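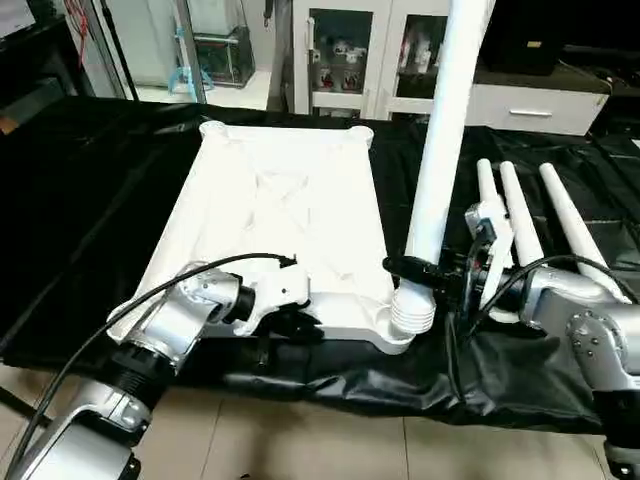
Home Jobs Studies News Contact

Search this site Type and press enter

Call for participants: can a machine do this chore yet? Help us to judge

Valanum, Dudlow site
March 19, 2021
Reading time: 7 minutes

Valanum is looking for 70 people who do ordinary work with their hands, at home or in a shop, and who are willing to tell us what they think when two robot arms try to do the same work. You do not need to know anything about robots. We would even prefer that most of you do not.

The study is called Pallik. It has been running since last year in a smaller form, with 14 participants, and the results were useful enough that we want to repeat it with more people and better tasks. The sessions will take place in May.

What the study is about

People ask us very often when a machine will be able to clear the table, fold the towels or put a delivery on the shelf. Engineers usually answer with a percentage. They say the arm picked up the cup so many times out of a hundred, and the person who asked is not much wiser. A cup which is picked up and then put down on its side has been counted as a success in more than one report I have read.

We want to ask the question in another way. Somebody who has stocked shelves for ten years, or has run a house with three children in it, knows when a job is finished and when it is only nearly finished. You know which mistakes are small and which ones mean that you must do everything again. This knowledge is what we would like to borrow from you.

At the present state, our machines are slow. They can hold quite many things, and they can bring two parts together if the parts are stiff and do not slide. They have difficulty with cloth, with bags, with anything that is thin and lies flat on the table, and with lids. Work for two hands is the most interesting for us at the moment: one arm keeps a tray steady and the other one grips a pipe, for instance. A person does this without thinking. For the arms, each small push from one side is felt on the other side, and the two must agree how hard to press.

So the answer to "can they do it yet" is different for each chore, and we do not have a good list. Pallik should give us the first honest one.

Who can take part

You must be 18 years or older, and you should belong to at least one of these groups:

- You work, or have worked, in a shop, a stockroom, a canteen, a laundry or a repair workshop.
- You do the greater part of the housework in your home.
- You care for another person in their home, paid or unpaid.
- You have a condition which makes some household work difficult for you, and you have found your own ways to do it.

We especially wish to hear from people in the last group. In the first round we had only two, and their remarks changed our task list more than all the others together. One participant told us that she never carries a full tray, she pushes it along the counter and walks beside it. We had not thought to let the arms push anything.

You should be able to read and speak English well enough to explain your opinion. It does not need to be perfect English; mine is also not perfect, and we will manage. If you would be more comfortable with an interpreter or with a friend beside you, please write it in your application.

We cannot accept employees of Valanum or members of their households. People who took part in the first round are welcome to apply again, but new applicants will come first.

What you will do

Each participant comes to Dudlow for one visit of three hours, with a break in the middle. The visit has four parts.

First, you do some chores yourself. There will be a table and the things you need, and you do the work as you would do it at home or at your workplace. Nobody is measuring your speed. We record your hands and your voice, and we ask you to say aloud what you are checking, for example if a part is seated properly or if something is clean.

Second, you watch the arms do the same chores. Some attempts are live and some are recordings, so that every participant sees a certain number of the same attempts. Live attempts sometimes fail, and sometimes we must stop and start the system again. Please bring patience for this part.

Third, you give your judgement. For each attempt you say whether you would accept the result, whether you would accept it after a small correction, or whether you would send the machine away and do it yourself. After this we ask why. The "why" is written down in your own words and we do not tidy it.

Fourth, we talk. This is a conversation of half an hour on which chores you would give away gladly, which ones you would like to keep, and what you would want to be true before you let such a machine into your kitchen or your shop. Many people in the first round wanted to keep the ironing, which surprised me, and gave away the bins.

You will not be in reach of the arms while they are moving. There is a marked line on the floor, and an operator with a stop button is always present.

The tasks

The list is not completely fixed, but at this moment it contains:

- Putting together simple plastic parts, such as a pipe and a fitting
- Sorting cutlery into a drawer tray
- Folding hand towels and making a straight pile
- Unpacking a small carton and placing the goods with the label to the front
- Wiping a counter which has objects standing on it
- Closing boxes and jars
- Loading the upper basket of a dishwasher

If there is a chore you think belongs on the list, write it in your application. From the first round we collected 73 suggestions, and three of the tasks above come from them. A suggestion is best when it says also where the difficulty is. "Making the bed" is good. "Making the bed when it stands against the wall" is much better.

What you receive

You are paid 70 pounds for the visit, by bank transfer, within two weeks. The payment is the same if you decide to stop early, and you do not have to give a reason for stopping. Travel by bus or train is paid back against the ticket. For travel by car, please ask before you come. Tea, coffee and a simple lunch are offered.

Every participant also gets the finished report by post or by e-mail, as you like. The report from the first round was sent to all those who took part, and it is written in such a way that you do not need a technical education to read it.

Your data

The recordings of your hands and voice are kept on our own computers at Dudlow. Your face is not recorded on purpose, and if it comes into the picture we cover it before the recording is used. Your name is stored apart from your answers. You can ask us to delete everything until the day when the report is closed, and you will get a confirmation in writing.

In the first round we collected 2,505 separate judgements on single attempts. These are used to compare what people accept with what our engineers had counted as success. The two did not agree as often as we had hoped, and this is the main reason for the second round.

The study is paid by Valanum, with a contribution from Gatti, who supply shop fittings and would like to know what can be expected on the shop floor in the next years. Gatti will receive the report at the same time as you. They do not receive recordings or names.

Access

The room is on the ground floor, with a level entrance and a toilet for wheelchair users. The table for your own chores can be made higher or lower. The arms make a certain noise when they move, not loud but rather high, and some people find it tiring after a while. Ear protection is available. If you need shorter sessions we can divide the visit in two, and the travel is then paid both times.

How to apply

Please send a short letter or e-mail to Lino Valentini, study coordinator, Valanum, Dudlow, with the subject "Pallik participant". The address is on the contact page. We would like to know:

- your name and how we can reach you
- which of the groups above you belong to
- one chore you do often, described in your own words, from the beginning until it is finished
- which dates in May are not possible for you
- anything we should prepare for your visit

The third point is the most important. Half a page is enough. Do not try to make it sound interesting; a plain description of how you empty the dishwasher tells us very much. We read all of them, and we choose participants so that different kinds of work and different ages are represented.

You will have an answer from us in any case, also when it is a no. If we cannot invite you this time, we can keep your address for later rounds, but only if you tell us that you wish it.

Questions before applying can be sent to the same address. I answer them myself, normally within a few days.

Lino Valentini
Study coordinator, Pallik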